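Notebook, 22nd December
Hand-held grippers, old finger pads against new ones

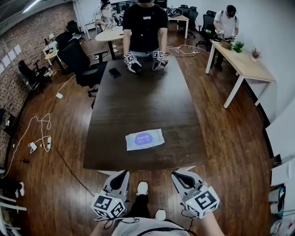 We continue the comparison from October. At that time I only tested the pads alone at my desk, so Li-hua asked me to repeat it with more people working in the same room, each with own grippers. Set A has the old pads (Norkum), set B has the softer ones from Curnlow. The marker cubes are the same on both sets, so the tracking should not depend on the pads.

Task for the long table: pick up a flat, soft pack, the wet wipes, turn it over, put it down. Task for the desk at the wall: lift a small brown box and set it back. 30 trials for each person and each set.

Results until lunch. Set A dropped the wipes pack 3 times, set B 2 times. This is too close to say anything. With the box I see no difference at all. Umut feels that set B closes slower, but I measured the trigger travel and it is equal. Maybe it is the softer contact that gives this feeling. I ask him to write down every time when he feels it.

Tracking: we lost the left cube in some recordings. It happens mostly when the hands are held low and close to the body, between two trials. In the log it looks like a jump, then the pose comes back. Recording 112 is the worst one, please do not use it for the calibration. Ho-yin suggests to start each trial with both cubes raised in front of the chest for a moment. I will try.

Cable: the black cable pulls a little on the wrist when I turn to the left. I want to fix it higher on the strap. Also the white cables on the floor must be moved to the wall before we continue, I do not like to step over them when both hands are busy.

To do:
- ask Ching-wen for one more pair of B pads
- check the screws of the left cube
- repeat the wipes task with a fuller pack and a nearly empty one

T. Liao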